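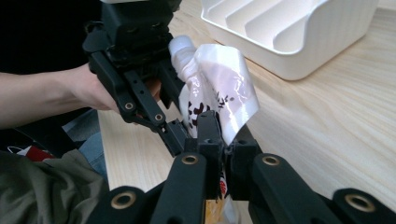 7.3 Fault 41: pouch will not release

Fault 41 means the Voyle gripper thinks it has let go and the pouch disagrees. Spouted pouches are the usual culprits. The film folds over a fingertip pad and stays there.

1. Press Hold. Wait for the steady amber lamp. Blinking amber is a different problem (see 7.5).
2. Take the cap end in the second, hand-held gripper. Fingers stay behind the housing, including yours, including "just for a second."
3. Open the lower fingers with Jog, one step at a time. Do not pull.
4. Check both pads for torn film, wipe them, and clear the fault.

CAUTION: Never squeeze the pouch to help it along. Hendrik Maes tested this for us with the cap loose, and the Cudport bench was sticky until June.

Note: If Fault 41 returns within 100 cycles, lower the grip setting to 32. Raising it is the popular choice and makes the fold worse.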